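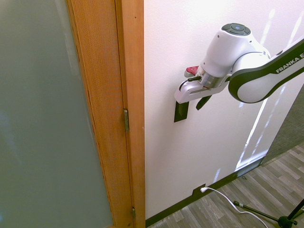
Frosted glass, honey-colored wood and brass hinges

5 min read

About Kendia Journeys

Hello, and welcome! If you've found your way to this page you are probably thinking about a trip, or someone in your family is thinking about one and has asked you to check us out first (we get a lot of those, and we like them very much). So pull up a chair and we'll tell you who we are.

Kendia Journeys is a small travel company that plans private tours of Java, Bali and Sulawesi for people who would like to see a good deal of Indonesia without being hurried through it. We book the drivers, the guides, the trains, the ferries and the guesthouses, and we stay on the other end of the phone the whole time you're away.

How we got going

Farah Yeoh and Endang Wuisan met while they were both working the front desk of a big tour operator, the sort that sends a full coach up to Borobudur at dawn and has everybody back on board before they've properly looked at anything. They used to spend their lunch hours drawing up the trips they'd rather be selling. One of those lunch-hour trips, a slow crossing of Java by rail with long stops in Bandung, Yogyakarta and Malang, became the first tour we ever ran. There were 6 guests on it, all from the same church choir, and they sang on the train platform at Yogyakarta while everyone waited for the luggage. We still run that route every May, with a few changes, and Endang still goes along on it whenever she can get away from her desk.

The people you'll talk to

Farah answers most of the first emails. She will ask you a lot of questions, more than you might expect, about how early you like to get up and whether you mind stairs and what you ate on your last vacation that you're still thinking about. Please bear with her! It all goes into the plan.

Ningsih Setiawan builds the itineraries. She grew up in Central Java and has strong opinions about which temples are better in the afternoon, and she'll happily talk you out of a long drive if there's a nicer way to spend the day.

Suryani Chin looks after flights, ferries and visas, and Ilham Ginting heads up our guides. He has been guiding for 20 years himself, first in North Sumatra around Lake Toba and then just about everywhere else, and anyone who joins us as a guide spends their first season traveling with him.

What our trips are like

Most of our guests are away for two weeks, though we've planned shorter visits and some a great deal longer. We keep shared departures to seven travelers at most, and private trips can be any size you like, from one person on her own to three generations with a stroller. There's always a free afternoon somewhere in the middle, for laundry or a nap or going back to that batik shop.

We don't take you to shops that pay us for it. Entrance fees are included in your price, and so are tips for the porters. Lunches mostly aren't, as people like to wander off and choose their own, but your guide will be glad to point you toward good soto or a decent cup of coffee.

Getting in touch

Write to us through the contact form and Farah will get back to you within two working days. If you already have dates in mind, do include them, along with the names and ages of everybody traveling and anything we should know about food or health. And if you don't have dates yet, write anyway. Plenty of our guests started out with nothing more than a half-remembered magazine article and a free month, and we're always glad to talk it over.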